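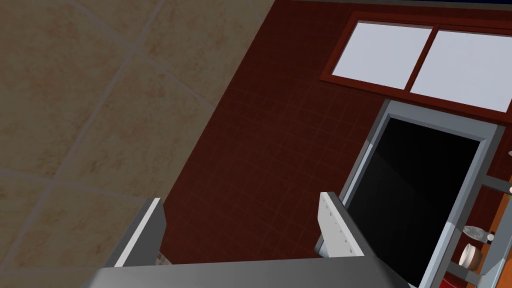 *Beige floor tile, as shown in a computer rendering.*

**Skusent wants you to retile**

The Binbridge showroom is pushing "self-cleaning" kitchen tile again, at 77 dollars a box. Keir Munro at the sales desk told me it cuts mopping by 96 percent. Compared to what? He didn't know - the leaflet doesn't say either. Eun-seong Sun laid it in August and still mops twice a week. I'd ask for the test report before paying a deposit.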